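A day out among the blankets

The Ralivska mill opens its doors to the public once a year, in December, when the car park is at its muddiest and the public is at its most easily parted from money. I had been meaning to go for years. My wife had been meaning me to go for longer, on the grounds that our own bedding has reached the age where it could vote.

Brarnura is at the far end of a valley that the railway gave up on. You get there by a bus which stops at every farm gate, and then you walk up a hill with a brown sign at the bottom saying MILL and another at the top saying MILL (OTHER SIDE). By the time I found the right door I was warm enough to have no interest in blankets at all.

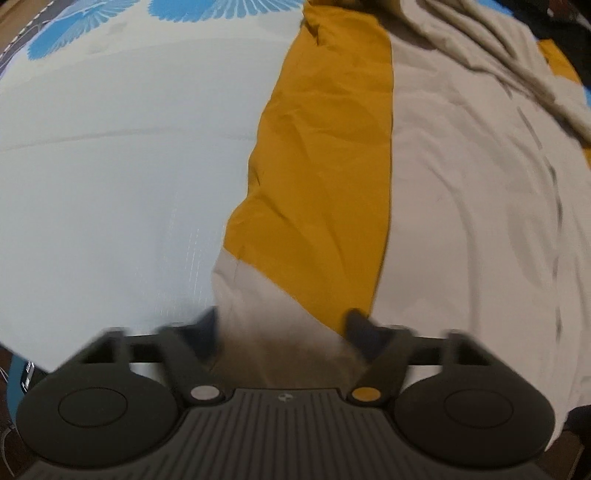
Words: Tshepo Fourie
Filed under: Days Out, Works and Mills

Tickets are free but you have to have one. A man in a tabard gave me mine, then walked four steps to the doorway and took it back. I was put in the 11 o'clock tour with a family from the coast, two retired weavers who had come to disapprove, and a student who sketched everything, including the fire notice.

Our guide was Ntombi Pillay, who runs the finishing room for the rest of the year and had plainly been told to smile. She did so at the start and at the end. In between she was far better company than any smiling person I've toured with, mainly through being rude about the building. The roof leaks. The lift is for wool only. The founder, one Chatzigeorgiou, came here for the soft water and according to her never stopped complaining about how much of it there was. His portrait hangs on the stairs. He looks damp.

We began in the raw wool store, which smells exactly as you'd expect and then goes on smelling like it on your coat until the following evening. The bales go up to the rafters. Visitors are invited to put a hand in one, and come out with a palm like a buttered crumpet. "That's the lanolin," said Ntombi Pillay. "People pay for that in a tube." One of the retired weavers said the bales were stacked wrong. She agreed that they were.

Scouring and dyeing are done across the yard. We weren't allowed on the floor of the dyehouse, but there's a gallery with a rail, and from there you look down on the vats and the steam and a great many buckets. The recipes are kept in a card index. Every shade the mill has ever sold has a card and a number, with a snip of yarn stapled to it, and we were allowed to leaf through one drawer. Number 647 is a mustard. It was brought in for a hotel that went bust before delivery, sat in the warehouse for years, and is now the colour they sell most of. Nobody at the mill liked it then and Ntombi Pillay doesn't like it now, but it has paid for half the roof. The half that doesn't leak, I assume.

Then the weaving shed, and ear defenders. I had been looking forward to the looms and I wasn't let down. The old ones throw a shuttle and sound like a cutlery drawer falling downstairs for ever. The newer ones are quicker and merely sound like a road being dug up. You can't ask questions in there, so the guide holds up laminated cards, in order, with the answers to the questions people usually have. The cards said things like YES IT IS LOUD and NO, IT DOESN'T HURT THE SHEEP. I had a question about selvedges and there was no card for it. The student drew the cards.

What stays with me is how little cloth comes off at a time. There's all that banging, and you look at the roller and it has crept on by the width of a thumb. I stood at loom 7 for as long as I was let, and watched a stripe arrive. It was going to be part of a Mosis, the mill's plain everyday blanket, which has been made the same way since before anyone working there was born and has a stripe at one end so that you know which end is your feet. I had never wondered. I now find I can't sleep under anything that hasn't got one.

Finishing is the quiet part and the bit I'd go back for. The cloth is washed again, pressed between rollers, brushed up, and then looked at by two women under a very bright lamp who mend any fault with a needle. They don't look up when a tour comes through. A blanket with more than a certain number of mends is a second. A blanket with fewer is a first, and costs twice as much, and I defy anyone without that lamp to tell me which is which. One of the disapproving weavers was handed a corner and found a mend inside a breath. After that he approved of everything and was a much duller companion.

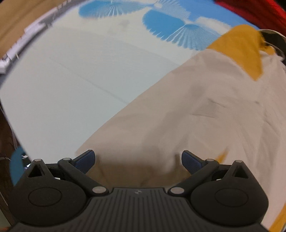
Soft goods, seen from close to

Lunch is in the old canteen, and I'm sorry to say it is also made of wool. That is unfair; the soup was fine. The scone was a second. There is one urn, and the queue for it goes back past the display on the history of the mill. I read the whole of that twice and can report that there was a flood, a fire, another flood, and a visit from a minister, all given the same size of type. An old wages book is open in a glass case. Somebody in it was fined for whistling.

In the afternoon there are talks. I went to the one on moths, which was given by a retired schoolteacher with slides and was by some way the most frightening thing I have sat through this year. The moth itself is blameless, it seems. It's the grubs that do the eating, and they like wool best when it has been worn and put away unwashed by somebody like me. He recommended the freezer. A woman behind me asked whether you could do a whole settee in a freezer and he gave it more thought than I'd have managed.

I skipped Colour in the Home and had a go on the hand loom in the corridor instead, behind a girl of nine or so who was very much better at it. My contribution to the Brarnura visitors' blanket is an inch deep and easy to find, as it is narrower than the rest.

All routes then lead to the shop. It's well laid out, by which I mean that you can't leave without passing everything in it. The seconds are in bins by the far wall, and people who had been gentle with each other all day went at them with their elbows. The throws are lovely and I picked up several prices with a feeling of falling. At one end is a locked cabinet holding a reproduction of a bedcover woven for the mill's anniversary, and its label says 2,000. I took this for the number made. It was not the number made.

I bought a Mosis, a second, in grey, and a bar of lanolin soap that has been taken for cheese by one guest so far. The assistant wrapped the blanket in brown paper and string and made a loop for my finger, and I carried it down the hill in the rain with a small sense of having been properly looked after. The bus was late. I sat on the parcel.

If you're going: wear boots, bring cash for the urn, and ask for the 11 o'clock tour, which gets the looms before the tea break stops them. Dogs are welcome in the yard but not in the wool store, after something that happened with a spaniel. The last bus back leaves at twenty to five, and the next one after that is in the morning.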